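[Flakdale-league] Relegation tiebreak and the two-leg playoff: draft wording

From: Nii Lamptey
To: Flakdale-league list
Cc: Colleen Ouellet, Sheldon Doucette

Replying to Colleen G's message, quoted in part below. Draft text first, then the points raised.

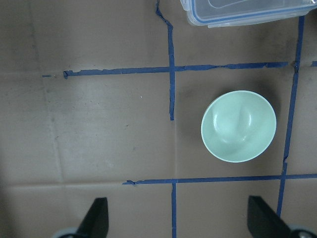 1. DRAFT WORDING, RULE 14 (PLAYOFFS)

14.1 The club finishing second-last in Division One plays the club finishing second in Division Two over two legs. The Division Two club is at home in the first leg.

14.2 The tie is decided on aggregate score. Goals scored away from home carry no additional weight.

14.3 If the aggregate score is level at the end of normal time in the second leg, two periods of extra time are played, each of 10 minutes. Both periods are played in full.

14.4 If the aggregate score is still level, the tie is decided by kicks from the penalty mark.

14.5 A player must have been registered with the club before the last day of February, and must have appeared in at least 2 regular season matches for that club, to be eligible for either leg.

14.6 Cautions accumulated in the regular season are not carried into the playoff. A suspension imposed in the regular season and not yet served is carried.

2. REPLIES

Colleen Gagnon wrote:
> The old Rule 14 has away goals counting double but doesn't say
> whether that applies in extra time. Wilside and Vachon read it
> differently last spring and the referee had to make a call on the
> touchline. If we are keeping away goals we need to say so for all
> 120 minutes, and if we aren't we should take it out completely.

Taken out completely, see 14.2. The argument for keeping it was that it discourages a defensive first leg from the visitors. I went back through the match cards we hold and could not find any pattern either way. The sample is too small to support a rule that has already caused one dispute. Note also that your 120 minutes becomes 110 under 14.3, which I come to next.

> Extra time at the Gornitz ground is a problem because the lights
> are on a timer and the centre charges us for the whole next
> block if we run over.

This is why 14.3 says 10 minutes and not 15. With a 6:30 p.m. kickoff, a 15-minute interval, a five-minute break before extra time and an ordinary amount of stoppage, two periods of 10 leave enough room for penalties inside the existing block. Two periods of 15 do not. If we can get a 6:00 kickoff in writing from Gornitz I have no objection to going back to the standard length, but I would sooner not write the rule on the assumption that we will.

> Can we also look at 14.5? Two appearances is very low. Flakdale
> brought in a keeper at the end of February who played twice and
> then played both legs.

He was eligible under the rule as it stood and would be under the draft. I left the number where it was on purpose. Raising it to four or five catches the late signing, but it also catches a player coming back from injury, and last season there were more of the second kind than the first. The registration date is the better tool for this. Moving it from the last day of February to the last day of January would have excluded the player you mention and, as far as I can tell from the cards, no one else who appeared in either leg. I can put that forward as an amendment if a second club wants it.

> Josée asked whether an own goal by the visiting side counts as an
> away goal for anybody. I said no, but I can't find it written
> down.

It does not arise under 14.2. For the record, it would have been credited to the home side and treated as a home goal.

3. REGULAR SEASON TIEBREAK

This is separate from Rule 14 but determines who gets there. Rule 9 currently lists goal difference, then goals scored, then head-to-head. Sheldon Doucette has proposed moving head-to-head to first place. Two things to consider before anyone commits to it.

(a) With an uneven schedule, some pairs meet three times and others twice. Head-to-head would have to be calculated on points per match, and the current rule has no wording for that.

(b) Where three clubs are level, we need to say whether the calculation is restarted once one club has been separated from the other two. Different leagues do this differently and either is workable. My preference is to restart, as it keeps the last two clubs on their own results – but it has to be in the text.

I have not drafted Rule 9 and won't until there is some indication of which way people lean.

4. FORFEITS

A forfeit is recorded as 3-0. If a playoff leg is forfeited, the 3-0 goes into the aggregate and the other leg is still played. Colleen Ouellet asked if the tie should simply be awarded. I think not where the first leg is the one forfeited, since a club short of players one evening may well have a full side a week later. Where a club forfeits both legs the tie is awarded to its opponent. I will add this as 14.7 in the next version.

5. NEXT STEP

Comments on the list please, by rule number, before the March meeting. Please trim quoted text when you reply. The last thread on the offside circular reached 58 messages and the digest readers got the full history every time.

Nii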